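Nerance to Open Furniture and Home Goods Reuse Center in August

Tapia -- Nerance, a nonprofit that helps families move out of temporary housing, will open a furniture reuse center in the former Fiso print works in August. The center will take in used furniture and household goods, clean and repair them, and deliver them free of charge to people setting up a new home.

The building has 2,050 square feet of floor space, divided between a repair shop, a storage area and a small showroom where families can choose what they need. Until now Nerance has worked out of a rented garage and has had to turn down most large items.

"A family gets the keys and then sleeps on the floor for a month," said Bindu Bhat, director of Nerance. "We could find them plates and bedding. We could not store a bed. Now we can." 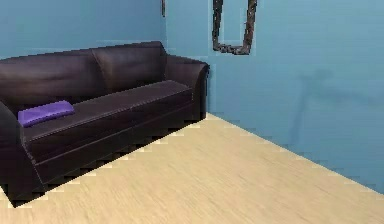
Demand for living room furniture is the highest of any category, and the center will accept it year-round. Donors may bring in or request pickup of armchairs, coffee tables, bookcases and lamps in usable condition. Sofas are welcome in any color, including dark ones with a smooth, glossy finish like the one shown, as long as the seams are sound and the cushions are included. Sleeper sofas and recliners will not be accepted at opening because the repair shop does not yet have a bench for metal mechanisms.

Balakrishnan Shenoy, who will run the repair shop, expects the center to furnish 300 homes in its first year. The shop will have two paid staff members and 15 trainees, who will learn upholstery, wood finishing and basic joinery in a 22-week course. Applications for the course are open now -- no experience is required.

Families will be referred by housing caseworkers. Each will get an appointment at the showroom and a delivery slot, normally within the same week. Delivery will be handled by Burkelix, a local moving company, which has agreed to provide a truck and a two-person crew every morning from 8 a.m. to noon.

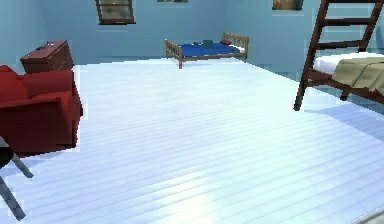

A bedroom with pale blue walls and a white plank floor.

"Most of the apartments we see are on upper floors with narrow stairs," said Senthil Thomas, operations manager at Burkelix. "We will measure before we load."

Donation pickups can be requested by phone or at the front desk. Mattresses must be new or in sealed packaging.

Media contact: Ashwin Bhat, Nerance press office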